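Washing hand-knits: is the wool programme a lie?

Plarkstead Knitters > Yarn and Care > Page 1 of 2

mossstitch_meg
Finished a jumper in May, 400 g of something woolly off a cone with no label. It has since been worn through one bonfire and most of a curry. My machine has a wool programme. Do I trust it? My last cardigan did, and now it fits the cat.

purlharbour
No. Basin, cool water, a drop of wool wash, leave it twenty minutes, roll it in a towel. Never wring.

ikermateos
Disagree. I've used the wool cycle on everything for years, spin at 400 and never at 800. Hand washing is how people end up hauling a dripping jumper across the landing and stretching the sleeves to their knees.

purlharbour
Some of us can carry a jumper across a landing, Iker.

tudor_f
Wash a swatch first. If you didn't knit a swatch, you have my sympathy and also my suspicion. Whatever you do, don't hang it up afterwards. Marled browns like this are good for anyone who eats curry, by the way. 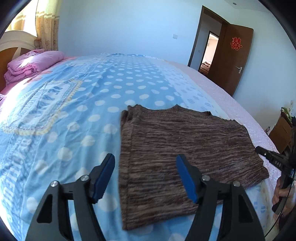

Photo: Tudor Furtună

Fold and put in a drawer. Hangers give you shoulder bumps, and you'll look like you've left the hanger in.

mossstitch_meg
I did not knit a swatch. I'm not proud.

ikermateos
Nobody swatches. Tudor swatches and then ignores the result, I've seen the hat.

tudor_f
The hat is roomy.

purlharbour
Back to the question - if the cone was oiled for machine knitting it'll want a warmer soak than I said, or it stays stiff and smells of shed.

mossstitch_meg
It does smell of shed. I'd blamed the bonfire. Basin tonight, then, and Iker can have it if it shrinks.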